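9/6/25

Arwel James did not believe in the garment rack. He had said so in the shop, he had said so in the van, and he said it again on the stairs with the box digging into his collarbone.

"It's a rail on legs," he said. "You could hang a coat on a nail."

"You could," said his sister. "You've had two years to find a nail."

The flat in Drendurville had come with curtains and a couch and no wardrobe. The agent had called this flexible. Arwel had called it 650 a month for somewhere to keep his shirts on the floor, and had then kept them there, in two heaps he claimed to be able to tell apart. Now their mother was coming down from Skonurville for a week, and Delyth had decided that she would not be shown the heaps.

They put the box on the carpet. The instructions were a single sheet, folded so many times that the drawing of the finished rack had worn white along the creases. It promised assembly in 5 minutes. Arwel read this out twice in the voice he kept for election leaflets.

"Who timed it?" he said. "That's all I want to know. Who stood there?"

"Hold this."

He held it. It was cold and a good deal heavier than he had expected, and he resented that a little, having been ready to say it was made of drinking straws. The posts went up one section at a time. At each joint there was a ring to tighten, and at each ring he stopped and looked along the tube with one eye shut.

"It's leaning."

"The floor's leaning."

"The floor was fine before."

She let that go. She had been letting things go since they were children, when he had refused to believe in the tooth fairy, the deep end, and later Belgium. He had asked their father for proof of Belgium. Their father had written off for a brochure, and Arwel had pointed out that anyone could print a brochure.

By three o'clock the rack was standing in the middle of the room, because neither of them could agree on a wall. Delyth wanted it by the window. Arwel said the sun would fade his shirts, and she asked which sun he meant, the curtains not having been opened properly since he moved in. They were the colour of old mustard and he disliked them, but he disliked the view more. It was the back of the Evora, which had been a cinema and then a carpet shop and was now waiting to be something else.

"Mam will open them," Delyth said.

"Mam can try. The hooks stick."

She pulled at the nearer one. It gave a bit and stopped, and a strip of afternoon came in down the side and stayed there.

"There was a bag of hangers," she said. "Where's the bag?"

He had left it in the van. He went down for it, all the flights, and came back with the bag under his arm and a parking ticket in his hand, issued at 2.47 by somebody whose signature looked like a dropped thread. He read the ticket closely for errors. He held it up to the light. He said he had grave doubts about the postcode.

"Hang something up, Arwel."

"It'll come down."

"Then we'll both have seen it."

He took one hanger out and stood in front of the rack with it for some time. The upper rail was the place for it, plainly; even the worn-out drawing showed that much. He reached past and put it on the lower one, nearest the floor, where it had the least distance to fall. Then he stepped back against the table and folded his arms.

Delyth put the kettle on. When she came through with the cups he hadn't moved.

"Well?" she said.

"Give it till Monday," said Arwel. 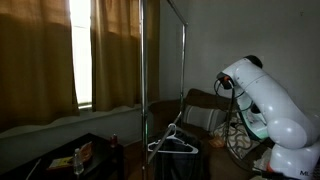 *The rack, with its hanger on the lower rail.*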